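Grasp scoring, second attempt

Posted in May by the author of the Hutenham notebook

I've rerun the grasp tests for Wesora, my small planner for picking up groceries, and the numbers are good enough to write down.

The old version chose a grip by looking only at where the fingers would touch. It was quick, but it liked to take tall boxes by one end and then plan the rest of the move as if they'd hang straight. The new one adds a second score for how far the item is likely to swing or lean once it's off the surface. Each item gets 20 candidate grips, and the planner keeps the best 6 for a full physics run.

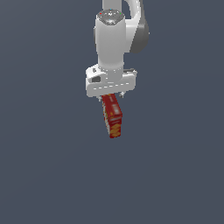 With the lean score switched on, 89 per cent of the kept grips held to the end of the move in simulation. I count a grip as failed if the item slips out or turns too far to be set down on its base. Soft bags are still poor and I left them out of that figure.

The weight between the two scores was set by hand. I tried learning it from the failures, but it settled on a different value every time I changed the random seed, so I've gone back to a fixed one. Friction is also fixed for all the boxes, and a real carton with a glossy coating will behave differently.

Next I want to vary the friction between runs and see how far the result drops. The Holau item set has more odd shapes in it, so I'll move to that afterwards.

14 shares | 3 comments

gripnotes
Do you rescore the lean part way through the move, or only at pick-up?

Author
Only at pick-up for now. Rescoring made each run too slow.

palletfan
I had the same seed trouble with Orozco. Averaging over several runs helped a bit.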